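Section 5: Submitting a Tenancy Conversion Application

Use this section to lodge an application to convert a non-residential building to rental housing through the Flosura portal.

1. Sign in and select New Conversion.
2. Enter the site's municipal file number.
3. Attach the floor plans and the heritage report. Each file must be 25 MB or smaller.
4. Under Unit Mix, enter the number of affordable, market and accessible units.
5. Select Submit. A receipt will be sent to the applicant of record.

Caution: Plans cannot be replaced after submission – check every sheet first.
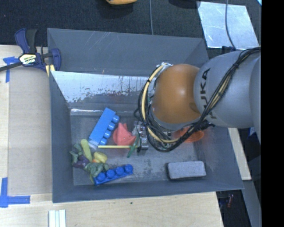

Can the unit mix be changed once the application is lodged?
Changes are accepted until a planner has been assigned. After that, complete Form 429 and have it signed by the owner and the architect.

Note: Drafts are cleared each Thursday at 5 p.m. Applications for the Owusu district require 2 copies of the heritage report. Direct enquiries to Nazanin Tabrizi, Conversions Desk.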